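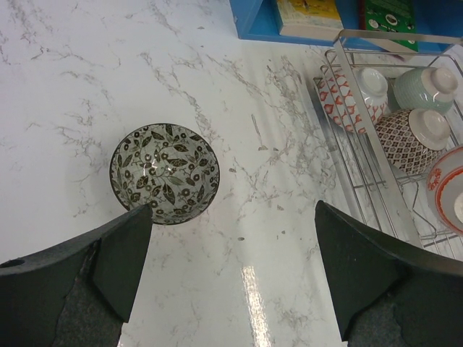
I have read a great many papers about robots putting dishes away, and I have come to distrust any number in them that ends in a percent sign. The number is usually true. It just belongs to the lab that produced it, the way a sourdough starter belongs to a kitchen.

The method everyone likes at the moment goes like this. A person steers two arms through a chore many times over, the cameras record it, and a network learns to do what the person did. Feed it enough evenings of bowl stacking and it will stack bowls. I have no quarrel with this. It is how I learned to load a dishwasher, with more shouting.

My quarrel is with what gets called a result. The Serkance report, which went around in January, collected 733 demonstrations and then threw out all but 459, keeping the ones where the operator made no mistakes. No fumbles, no second tries, no long pause while somebody wondered which hand to use. The trained policy was smooth and rather beautiful. It was also helpless the moment a bowl slid an inch, having never in its life seen anyone recover from anything.

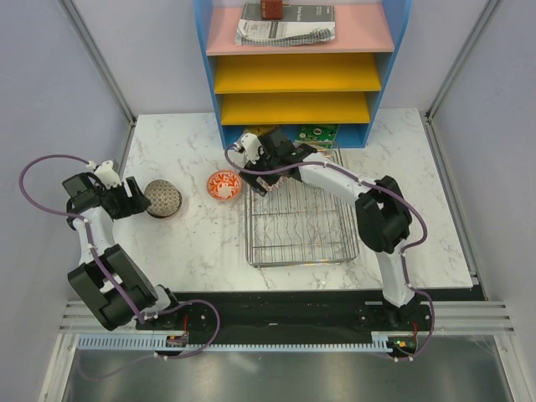 Both arms over the table, with the wire rack between them and the shelves behind.

Aslı Kaplan ran the obvious check and put the discarded episodes back in. Her version looks terrible. It dithers, it lets go and grabs again, it approaches a rim like a man approaching a cold lake. Over 44 trials it finished more of them than the clean one did, and her write-up gives this one paragraph, near the back, after the plots of how unsteady the motion was. I would have put it in the title.

I said as much in a draft of this piece and sent it to a few people.

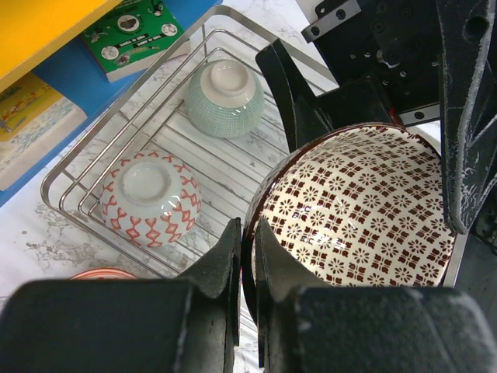
Seung-woo Seol wrote back that I was being sentimental about mistakes. Most bad demonstrations, he said, are only bad, and a network that learns from a tired operator learns to be tired. Give him a hundred deliberate recoveries over any pile of accidental ones.

He has a point, and I resent it. Deliberate recoveries are surely better teachers. But they cost somebody an afternoon of dropping things on purpose, and the accidents are already sitting on the disk, paid for. Throwing them away because they spoil the video seems to me a strange kind of thrift.

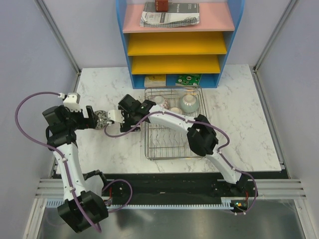 A round patterned piece between the two grippers, bowls at the back of the rack.

Two-handed work is where I'd look first. With one arm, a mistake is a mistake. With 2, half of what the operator does is fix what the other hand just did – a nudge, a wait, a slightly lower grip – and I'm not sure any filter can tell the error from the skill. The Lolter group labels these moments by hand. It's slow and dull and I suspect it's right, although they have yet to publish anything I could hold them to.

Until then I'd settle for a small courtesy. Print how many episodes you dropped, and why, in the same table as the success rate, and let us see what the robot was never shown.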